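This website uses cookies to remember your preferences. Accept | Decline | Read our cookie notice

Products / Immigration Practice / Sponsorship Files

Murnus Sponsorship File System

2023-03-24 - Grakex Product Office

The Murnus Sponsorship File System is a document preparation and tracking package for law offices and licensed representatives who handle family sponsorship applications. It is supplied by Grakex as an annual subscription and covers spousal, parent and dependent child files. A separate module, Kindon, is available for offices that also handle work permits.

Each file opens with an intake record for the sponsor and one for each applicant. Names, dates of birth, passport details and address history are entered once and carried to every form in the file. Where two entries conflict, such as overlapping addresses or a gap in employment, the system marks the entry and holds the form back from printing until a member of staff has reviewed it. The reviewer may correct the entry or attach a written explanation, and both are kept in the file history.

Supporting documents are stored under numbered tabs. The standard set includes proof of status, proof of income, civil records, relationship evidence and correspondence. Offices may rename the tabs or add their own. A single file may hold up to 300 documents, and scanned pages are searchable once they have been processed. Translations are linked to the original document so that the two are always printed together.

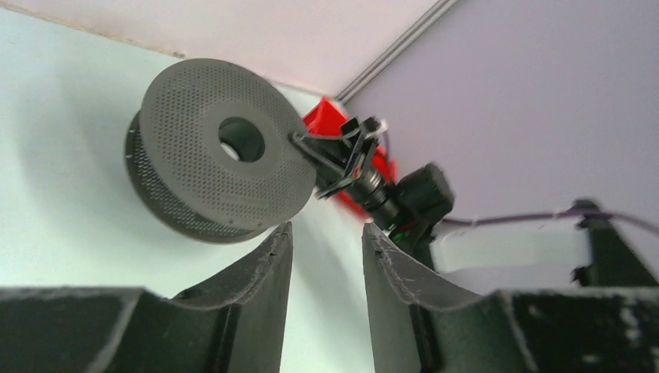 Perforated gray spool with black bracket.

The deadline calendar records response dates, medical examination expiry dates, passport expiry dates and hearing dates. Reminders are sent to the responsible staff member and to one other person named by the office. A reminder cannot be dismissed without a note. Dates entered by hand are shown in a different color from dates taken from a form - this has been the practice since the first release and remains unchanged.

Clients may be given access to a limited portal in which they can upload documents, answer questionnaires and read messages from the office. They do not see internal notes, draft submissions or billing records. Portal access ends when the file is closed unless the office extends it.

Subscription levels

Murnus Standard: up to 183 open files, five staff accounts, client portal included.
Murnus Office: up to 1,474 open files, unlimited staff accounts, client portal and appeal binder included.
Murnus Archive: read-only storage for up to 3,000 closed files. Available with either level above.

The appeal binder prepares a paginated record with an index, witness list and exhibit labels. Page numbers are assigned when the binder is locked. If a document is added later, the system issues a supplementary index and leaves the original numbering as filed.

Offices now using the Vlad desktop program may transfer their open files to Murnus. Transfers are scheduled by Grakex and the Vlad program should not be used while a transfer is in progress. New transfer dates will be released in April. Closed files are transferred only with an Archive subscription.

Murnus does not provide legal advice and does not submit applications on behalf of any person. The subscriber remains responsible for the content of every form and for confirming that the current version has been used. Requests for a written quotation should state the number of open files, the number of staff accounts and whether the Kindon module is required.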